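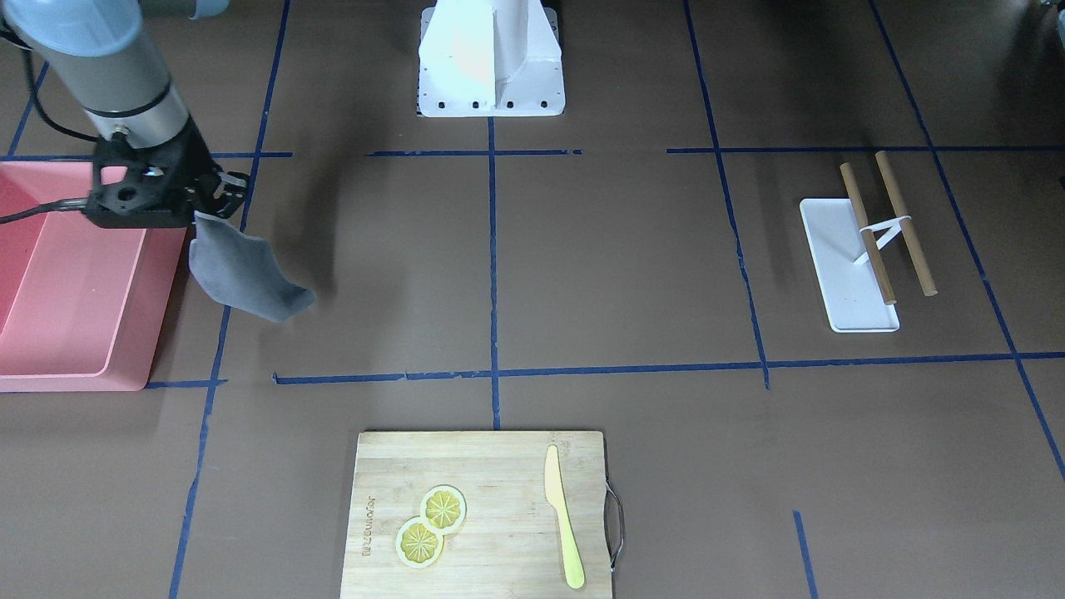
Every few years the electrical trade gets sold a new way to put a hole in a wall without having to look at it afterward. The current one is the retrofit wall box that promises to clamp itself into finished drywall, square and flush, with no patching and no dust. Flernus has one, Tornton has two, and the ads for all of them show a plate sitting on a spotless wall as though it grew there. My own test wall did not look like that. By the end of the first morning I had chalky fingerprints on the trim and a grip on the drop cloth much like the gripper's on that grey one, by one corner with the rest hanging in a crumple, as I tried to get the dust outside before it reached the rug.

I should say where I'm coming from. I spent a long time pulling cable in old houses before I started writing about it, and I have a drawer of clever boxes that were going to change my life. Some of them did save me time. Most had a plastic ear that snapped the first time the drywall turned out to be plaster.

The pitch goes like this. You trace the template, cut the opening, feed the cable through the clamp at the back, push the box in and turn two screws. Wings swing out behind the wall and pull everything tight. Old-work boxes have done this for decades, so the makers need something extra to justify the price. For Flernus it's a wide front flange that hides a ragged cut. Tornton's cheaper model has a similar flange, and the dearer one adds a level molded into the rim.

The flange works, up to a point. I cut one opening badly on purpose and one badly by accident, and the Flernus covered both. The trouble is what it does to the cover plate. A standard plate sits on top of the flange and stands proud of the wall by enough to catch a fingernail. The packaging shows the plate from straight ahead, where you'd never notice. Stand beside it in a hallway with a lamp at the far end and you will notice it every night. An oversized plate would have covered the same bad cut for pocket change.

As for the level, I have one. So do you.

My bigger complaint is about the wings. In half-inch drywall with nothing strange behind it, all three boxes held firm. I plugged and unplugged a vacuum 100 times in each, which is a dull way to spend an afternoon, and only the cheap Tornton had any play in it by the end. Then I moved to a patch of lath and plaster in the back bedroom. One wing on the Flernus caught the edge of a lath and stopped, the screw kept turning, and the box twisted in its hole. Backing it out took a chunk of plaster along with it. The instruction sheet does mention plaster, in a line near the bottom that says results may vary. Mine did.

Mazurek takes a different route, with a steel bracket that slides in on each side and folds over the front lip of the box. It's an ugly, fiddly thing and there's no level on it. It also held in plaster, in drywall and in the thin paneling of a den that should have been gutted years ago. You need both hands and some patience, and you have to keep hold of the bracket, or it drops inside the wall for good. I lost one. The maker must expect this, given that there's a spare in the bag.

Then there's the matter of room inside. A box that advertises easy wiring ought to have space for the wires, and the slim Rerka I tried at the end of the week doesn't have much. It's meant for shallow walls, and in a shallow wall it may be your only choice. Put a bulky receptacle in there with cable coming in and going out, though, and you are folding stiff copper into a space the size of a deck of cards. Check the volume stamped inside the box against your local code before you buy, and check it again if you're adding a dimmer. The number on the front of the package is the faceplate size, and it tells you nothing about this.

Tornton says a revised wing is coming in April. I asked whether it had been tried in plaster and was sent a brochure. I'll buy one anyway, I suppose, and it can go in the back bedroom next to the hole, which I still haven't patched.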